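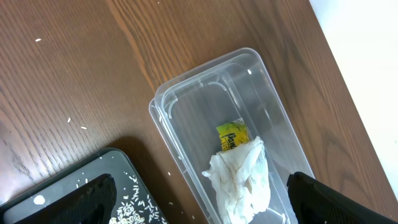

Virnon Table Clearing Set

Clear waste container, dark crumb tray, serving tray and draining rack for sorting a table after a meal. Supplied as a set of four pieces. The container and the rack can also be ordered singly.

Overview

The set divides the contents of a used table into four groups: packaging and paper, loose food, items going back to the kitchen, and items to be washed. Each piece takes one group. The pieces do not lock together and can be laid out in any order, on either side of the serving tray.

Tableware, chopsticks and food shown on this page are not supplied.

Waste container

Rectangular, clear plastic, no lid. The rim is raised and rounded. An inner ledge with small notches runs round the upper part of the walls. Paper tissue, empty sachets, small wrappers and vegetable scraps can go in together if they are all going to general waste. Where food waste is collected separately, use a second container.

Capacity to the ledge: 2000 ml
Lid: none
Liner: not required

Do not fill above the ledge. Crumpled tissue takes up far more room than its weight suggests and should be pressed down before more is added.

Crumb tray

Dark rectangular tray with a raised border and rounded corners. The smooth surface is meant for dry loose food: uncooked rice, lentils, breadcrumbs, seeds. Pale grains show up well against it, which helps when checking that a swept area has been fully collected.

Maximum load: 300 g, dry
Not suitable for liquids

Grains swept in quickly will run to the border and some will go over. Bring the tray level with the table edge where possible and sweep in short strokes. If the table has an open grain or plank seams, go along the seams first and across them second.

Serving tray

Dark brown, rectangular, and the largest piece in the set. The rim is low, so a bowl or cup can be slid towards the edge and lifted without tipping. There is room for one place setting with chopsticks laid lengthways beside the bowl.

Clear the cup and bowl before sweeping the tray. Grains collect against the foot of a bowl and will be dragged across the surface if it is moved sideways. 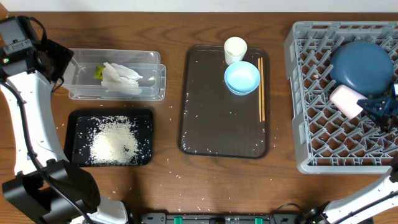 Set in use on a wooden table. Waste container upper left, crumb tray below it, serving tray in the centre with cup, bowl and chopsticks, draining rack on the right with one plate.

Draining rack

Square, light grey plastic. The floor is a diamond lattice with a raised border round the outside. Plates may be laid flat for carrying, as in the picture above. For draining, turn bowls and cups upside down. There are no upright slots, and the rack is not intended for storing plates on edge.

The rack has an open floor. Stand it on a draining board or a folded cloth if anything in it is wet.

Order of work

1. Put tissue and wrappers in the waste container.
2. Move the cup, bowl and chopsticks from the serving tray to the rack.
3. Sweep loose grains from the serving tray into the crumb tray.
4. Sweep the table, working towards the crumb tray.
5. Empty the crumb tray, then the container.

Care

Wash all pieces by hand in water no hotter than 50 °C. Use a soft cloth on the container, as scouring pads will mark the clear walls. A washing-up brush is suitable for the lattice. Dry the crumb tray fully before the next use or grains will stick to it.

The container and rack can be stacked for storage. Keep the trays flat.

Compatibility

The rack fits inside the Brarilen drip base, sold separately. The Gakell bench brush is the recommended width for the crumb tray. Containers from the earlier Rezaei set have a plain wall with no ledge and do not stack with the current ones.

Guarantee and spares

Guarantee: 2 years, household use
Spares: all four pieces available individually to registered owners
Revised: June

Technical queries: Minttu Pesonen
Trade orders and spares: Saadet Taşdemir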